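# Plulitz Vintage Car and Tractor Club Opens Booking for Its Spring Road Run
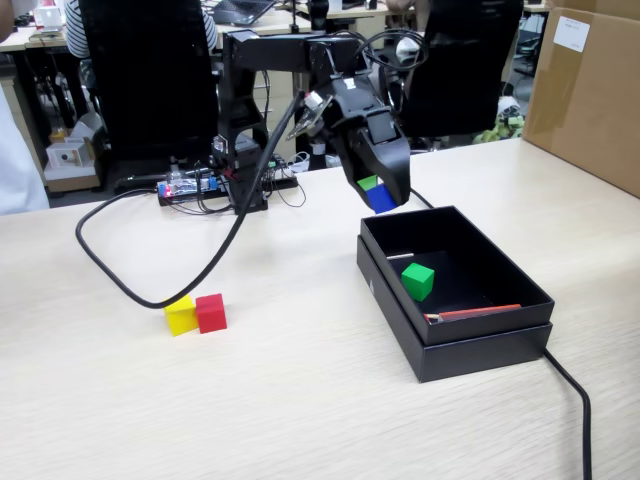 The Plulitz Vintage Car and Tractor Club is now taking entries for its spring road run, a 50-mile drive from the Teuber fairground out to Flodero and back by the river road. Any car, pickup or tractor built before 1985 is welcome, shiny or not! Last October's run was the biggest the club has ever had, and the members who planned it have been itching to get going on the next one. Entry is by color group this time, so that the slow movers and the quick ones each get a clear stretch of road. There are four groups: yellow, red, blue and green. Yellow is for tractors and anything that's happiest under 25 miles an hour, red is for prewar cars, blue is for pickups and vans, and green takes everyone else.

Yellow leaves the fairground first, right after the drivers' meeting, and the others follow in the order given on the entry sheet. Everybody meets up again at Flodero for lunch in the old grain hall (hot soup, rolls, and more pie than last year, we promise). The field behind the hall will be open for parking, and people from town are invited to wander through, talk to the drivers and poke their heads under a hood or two.

"I drove my dad's truck on this run last fall and grinned the whole way," said Genalyn Agbayani, who is running the event for the club. "People came out to the ends of their driveways to wave. One family had dragged a couch out! If you've got something old in the barn and it starts most mornings, please bring it."

The road out of Teuber has one steep hill, just past the Uveck turnoff. Drivers who would like to skip it can take the lower road by the mill, which adds 6 miles and has a good gravel pull-off for anyone who needs to let an engine cool. Both ways will be marked with arrows the evening before. Trailers can be left at the fairground all day at no charge, and the gate will be staffed until the last vehicle is back in.

Club members will also bring along the 1948 fire engine, now back on the road after a long winter of brake work. It took 470 hours in the Uveck shop and a great deal of coffee, and it sounds wonderful. Kids can climb up and ring the bell during the lunch stop.

Entry sheets are at the club's Uveck shop and at the fairground office in Teuber. Please write your vehicle's make, year and color group on the sheet, and tell us how many are coming to lunch. Drivers need a current license and proof of insurance. Passengers and well-behaved dogs ride free.

**Press contact:** Genalyn Agbayani, Plulitz Vintage Car and Tractor Club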